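Home Contents Chapters Glossary Index
Last updated 14 Nov 2019
Reading time: 6 min

Chapter 4
Where the Examples Come From

Most books on robot learning hurry past this part. They give you a page on "the data," a large number, and then forty pages on the model. We are going to stay with the data for a whole chapter, partly to find out how much that large number is worth.

Suppose you want a machine to tidy clothes. One common method is to have a person guide the arms through the job, over and over, while the joints and the cameras are recorded. Each run is called a demonstration. A model is then trained to do what the person did when it sees what the cameras saw. That last clause carries a lot of weight — more than its authors usually admit.

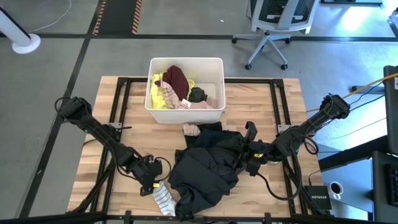
Figure 4.1. Two arms at a clothing table, with a filled bin behind a heap of black garments.

Look at the black heap and try to say how many garments are in it. If you can't find the edge of a sleeve, don't assume the model can. The striped sock near the left gripper is a kinder target, and a project that wanted a flattering success rate could simply collect more socks.

Consider the Tiritance set, which we will use through the rest of the chapter. Its first release listed 1,697 demonstrations. Timothée Langlois went through them by hand in October and kept 1,000. Of those he dropped, 197 had a camera view too dark to use. The others had been stopped early, saved twice, or labeled with the wrong task. The first release had already been used to train two models, Custus and Prorkel, and both were reported as working well. Working well at what, and on which clothes, the reports did not say.

A count of demonstrations tells you how often someone pressed "save." It says very little about what was saved.
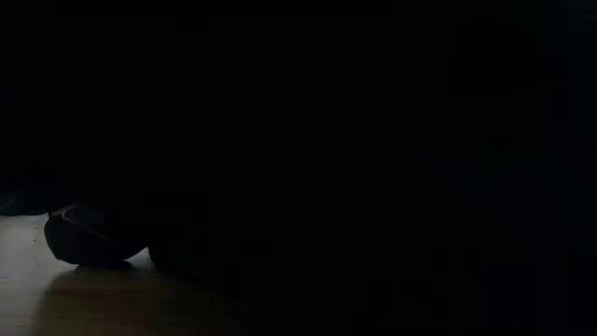
TIRITANCE WORKROOM, October

A view like Figure 4.1 makes it easy to forget that every camera at a table keeps its own record. In a view this dark, a corner of wooden tabletop and one rounded object are the only things that can be made out with any ease. A file like this still opens, still has a length, and still adds one to the total.

Does it do harm? The usual answer is that a big enough set will drown out the bad views. Biswas, the training tool used in our exercises, makes the same assumption by default and gives every view equal weight. Perhaps that is fine. You should ask to see the test, and you should ask whether it was run on clothes the model had never met.

4.1 What counts as one example

We begin with the smallest question. When a person picks up a sock, drops it, and picks it up again, is that one example or two?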